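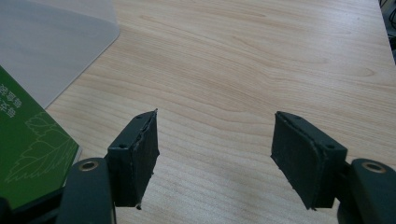

How to Turn a Tiered Storage Box into a Grab-and-Go Craft Kit

Posted July 17, 2019

I love a storage box with a handle. I have owned bins, baskets, drawers on wheels and one very heavy tackle box, and the thing I reach for every single time is the lidded box I can pick up with one hand and carry to the table. If your craft supplies live in four different rooms (mine did until January!), set aside an afternoon and try this.

What you need

A tiered plastic box with a carrying handle and a latch
A clear table, the bigger the better
A few small zip bags
Sticky labels and a pen
A damp cloth and a dry one

Step 1: Clear the table

Take everything off, including the mail. You want bare wood from one end to the other so that you can spread out and see what you own. Wipe it down and let it dry before any paper goes near it.

Step 2: Empty everything out

Yes, everything. Bring the supplies from the other rooms too and tip them out in piles by type. Paper with paper, thread with thread, glue and tape together. When I did my first box I found 13 glue sticks, and most of them had dried up. Out they went!

Step 3: Wash the box

Take the tiers apart and wash them in warm water with a drop of dish soap. Cloudy plastic scratches easily, so use a soft cloth and skip the scrubber. Glitter hides in the corners – an old toothbrush gets most of it. Dry each tier well and leave them open for a while before you put anything back.

Step 4: Decide what goes where

Put the box back together on the table and look at how deep each level is before you fill it.

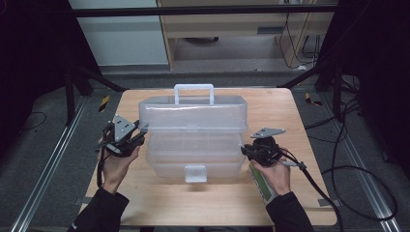

A frosted box with a wide, shallow lid section and a deeper-reaching body below. Note the little white latch tab low on the front.

Flat and light things go up top: stickers, card blanks, small scissors, needles in their case. Bottles, punches and anything heavy belong at the bottom. If you load the top level with heavy things the whole box wants to tip when you lift it, and you will be picking beads out of the carpet for weeks.

Step 5: Bag the tiny stuff

Beads, brads and buttons get a zip bag each. Press the air out and stand the bags up like file cards. I fit 9 bags in a row in my Klinhom box, and I can flip through them with one finger. So satisfying!

Step 6: Label it

Frosted plastic gives you a hint of color from outside and not much more, so a label really helps. Put one on the front and one on a short end. I write the name of the project on mine instead of a list of contents: Cards, Mending, Kids' Paint Day.

Step 7: Do the carry test

Close the latch, hold the handle and walk the box to another room and back. Listen for rattling. A folded dish towel or a scrap of felt on the bottom takes care of most of it.

A few extra tips

Leave a little empty space in every level. You will buy more washi tape. We both know it.

Cutting paper down to size first makes a huge difference. My stack of 200 loose sheets now lives on a shelf, and only the trimmed pieces travel.

Check the latch every so often, and pick up the box with a hand underneath if it's really full.

Next up is the yarn closet – wish me luck!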